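Reading Chapter Books with Young Readers: Handout 4
By Grigoris Katsaros
December
6 min read

Session 4: Setting as a source of trouble

Last time we looked at how a children's chapter book introduces its main characters. This week is on setting, and on what setting does to the plot. Our main text is The Lighthouse at Jirnura. Please have chapters one through five read before Saturday.

The book runs 210 pages in the school edition. Two cousins, Culta and Pace, are sent to spend the winter with their great-aunt, who keeps the light on Jirnura, a small island with one store and a ferry that stops when the sea is rough. The cousins expect storms and shipwrecks. What they get in chapter one is a list of chores taped to the inside of a cupboard door.

Things to notice in the opening chapters:

- The island is described through work. We learn how steep the stairs are when Pace has to carry lamp oil up them.
- The great-aunt says very little. Most of what we know about her comes from how she keeps her kitchen.
- The ferry schedule is given in full on page 14. Students often skip it. It matters in chapter four.

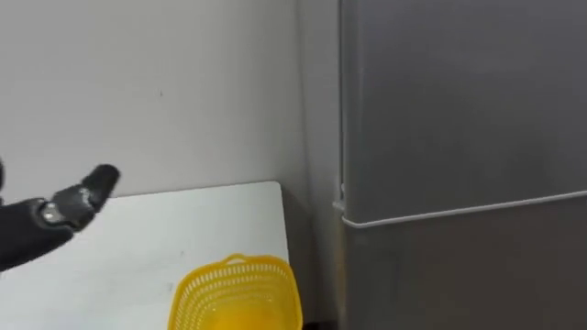

In chapter four the ferry is canceled and the cousins have to make the flour last. The author could have used a storm at sea for her first crisis. She picks a smaller problem, and it works well for readers of eight or nine, who know what it is to run out of something. Read the scene aloud if you can. It takes up four pages and most of it is dialogue.

Compare this with Trusholm, the second book on our list. Trusholm is a large house on the mainland with 70 rooms, and the children who live there spend the first half of the book getting lost in it. The setting is bigger but it asks less of them. They can always ring a bell -- and they do, in nearly every chapter. Whether that weakens the story is something we'll discuss in groups of 2.

A note on length. Trusholm is 300 pages and some of your readers will stall in the middle. If you're using it with a class, chapters nine and ten can be summarized without much loss. Don't cut chapter eleven. 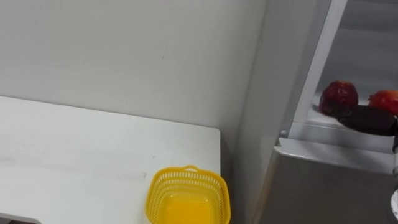 How much should you tell students about lighthouses before they start the book?
Very little. A short talk on what the light is for and who tends it is enough. The book explains the lamp and the fog bell as the cousins learn about them, and a long lesson up front takes away some of that.

Written work for next time

Choose one chore from The Lighthouse at Jirnura and follow it through the first five chapters. Who does it at the start? Who does it by the end of chapter five? Write one page on what has changed between those two points. Quote the text at least twice and give page numbers.

If you'd prefer to write on Trusholm, use the bell in place of the chore. The same length applies.

Bring your copy of the book to class. We'll start with the flour scene and then move on to chapter six, where the great-aunt finally tells the cousins why she stayed.

3 comments
12 shares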